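Nakholm Bowls: teleoperated fruit moves, tabletop

README, last touched in May

Hi, and thanks for grabbing this. I'm Nadine Najjar, and I drove the arms for nearly everything in here, so if a demo looks clumsy you can blame me. The set is small on purpose. I wanted something I could record in the evenings, clean up myself, and train a policy on without asking for time on the big machine at work.

What's in the download

There are 300 demonstrations of one task: take the fruit out of one bowl and put it in the other. Each demo is its own folder with the head camera video, the joint positions for both arms, the gripper openings, and a little text file with the instruction I was following. I also kept 11 failed runs in a folder called "oops" (drops, mostly, plus one where I bumped the bowl and chased it across the table). Please don't mix those into training unless you mean to!

The folders go like this:

demos/ - the good ones, numbered from zero
oops/ - the failed ones, same layout
splits/ - two plain lists, train and held-out
tools/ - the playback script and the one that checks for missing frames

How I recorded it

I used a leader-follower setup. The leader arms are a light pair I call Penner, the follower arms are Sudesby, and whatever I do with the first pair the second pair copies. There's a small lag that you get used to in an hour or so. I sat off to the side where I could see the table directly, so I had a better view than the camera does, and that matters if you're wondering why I sometimes reach for something the video can't quite see. A policy trained on video alone has to guess in those moments. I tried driving from the monitor only for a while and got so slow and shaky that I gave it up.

A foot pedal starts and stops each recording. Pedal down, wait a beat, do the move, arms back out of the way, pedal up. The early demos have a long pause at the start where I'm getting my hands settled. I trimmed those, but not perfectly, so expect some dead time up to demo 119. After that I got better at it.

Instructions

I wrote the text before each run, and I kept it short. "Put the apple in the small bowl." "Move the apple to the other bowl." The wording changes from demo to demo but the goal doesn't. If you want one fixed sentence, just overwrite the files, nothing else depends on them.

The table

I went through three tabletop coverings before settling. Bare white was pretty but the shine drove my object detector nuts, and a green cloth I tried bunched up every time a finger touched it. The brown sheet stays put and doesn't glare. It does have faint creases, and I left them alone. Both bowls are pink, one wide and shallow, one small and deep, and I nudged them a bit between runs so the policy can't just memorize a spot. 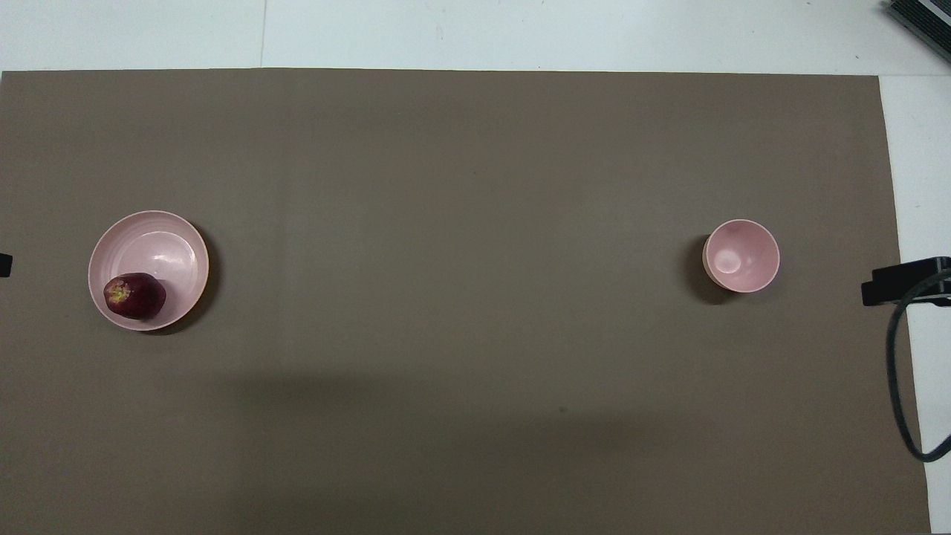 The gap between the bowls is the part I'd pay attention to if you're changing the layout. When I had them close together I got lazy and dragged the fruit low over the rim, and the policy learned to do exactly that and clipped the edge. With more open space I naturally lift higher, and the learned motion lifts too. Go figure. If you record your own demos to add on, keep the travel long and exaggerate the lift a little.

The small bowl is also less forgiving. You have to come down nearly straight over it, and letting go too early means a bounce. I slowed down for the release in most of the later runs.

Known problems

The overhead light throws soft shadows, and the arms add their own when they move in. I didn't try to correct for any of it.

Gripper readings drift slightly over a long session. I re-zeroed whenever I took a break, so you may see small jumps between neighboring demos.

Playback on a different arm will need its own calibration. Someone at Groltmont tried replaying the raw joint values on theirs and hit the table. Start slow, hand on the stop button.

Using it

Do what you like with it, just mention where it came from. Run the check script first, then play back a couple of demos at half speed before you train anything. If a folder won't open or a video is out of step with the joints, send me the demo number and I'll fix it in the next upload.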